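Planning the Second Arm: A Budget for the Coming Year

February 14, 2026
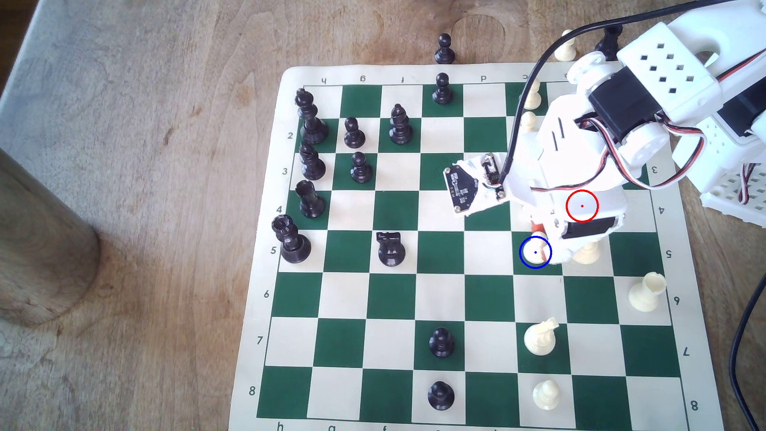

The printed arm over the roll-up board, with pieces spread across the board.

Readers of this blog will know that the chess table has been my principal project since last March. I have now reached the point at which a second arm must be either purchased or built, and I have set out my planning in writing, partly to discipline my own spending and partly for the benefit of those who have written to ask what such a project costs.

Scope

The purpose of the second arm is to allow both sides of a game to be played by machine. The present arm reaches the far files with difficulty, and captured pieces have to be set down on the wood beside the mat. An arm mounted on the opposite side would shorten the reach for half of all moves. It would also permit me to test one control program against another, a matter in which my correspondent Karthikeyan Shenoy has taken a close interest.

The following items are outside the scope of this budget: a new table, a better chess set, and any form of enclosure. I have been asked about all of these. The vinyl mat I considered in the fall is also excluded. The green-and-cream board now in use has printed coordinates on its border and is adequate for the work.

Limit on expenditure

I have set a ceiling of $408 for the year. The figure is what remained in the hobby account after the winter heating bills, and I do not intend to revise it. Ten percent of the sum is to be held back for breakage, and I would advise any reader drawing up a similar plan to do the same. During the first build I kept no reserve and was obliged to wait for several weeks over a single stripped gear.

Build or purchase

Three courses were considered.

The first was a finished arm from Tistex. It arrives assembled and calibrated, and the supplier's correspondence was prompt and courteous. The quotation, however, exceeded my ceiling before shipping was added. I have set it aside.

The second was the Asisden kit, in which the structural parts are supplied and the servos are bought separately. The price is reasonable. My reservation concerns the mounting pattern, which does not match that of my existing base. Two arms with different bases would require two sets of spare brackets, and storage in my workroom is limited.

The third course, and the one I have adopted, is to print a second copy of the arm I already own. The files are on hand, the assembly is familiar, and every spare part will fit either machine. The principal cost is in my own time, which for the purposes of this budget is valued at nothing. My wife has asked that I record her disagreement with that valuation.

Principal items

Servos account for the largest share. I will order one more than the arm requires, from Rojanasak, whose previous shipment was complete and correctly labeled.

Filament is the next item. I will again use white, so that parts may be exchanged between the two arms without the result looking improvised. I have allowed for 35 hours of printing for the structural parts and a further 10 hours for pieces that must be printed again.

Wiring deserves a line of its own. In the first build I regarded cables as an incidental expense and bought whatever was at hand. The loops along the present arm are longer than they need to be, and the small circuit board at the gripper is held on with tape. The new budget provides for servo leads of the proper length, a packet of cable clips and a printed holder for the board. If funds permit, the same holder will be fitted to the first arm.

The gripper will be built to the existing design. Duangjai Thongdee, who maintains a similar table in Watton, has suggested a narrower jaw for use where pieces stand close together. I have agreed to print one for trial, and the filament for it is included above.

Running costs

Electricity has not been a significant expense. Wear is the greater concern. My log stands at 4,000 moves for the first arm, including test moves made without a game in progress, and I have used that total as the basis for estimating servo replacement. With two arms sharing the work, I expect the interval between replacements to lengthen, although I have made no allowance for this in the figures.

Order of purchase

Servos will be ordered first, as they have the longest delivery time. Filament will follow in March, once the base and shoulder parts have been checked against the current files. Wiring and fasteners will be bought last, after the new arm has been dry-fitted and the cable runs measured. The breakage reserve will remain untouched until the arm has been in regular use for a month.

I will post the completed accounts with receipts when the final order has arrived. Readers who have priced the same servos elsewhere are invited to leave their figures in the comments.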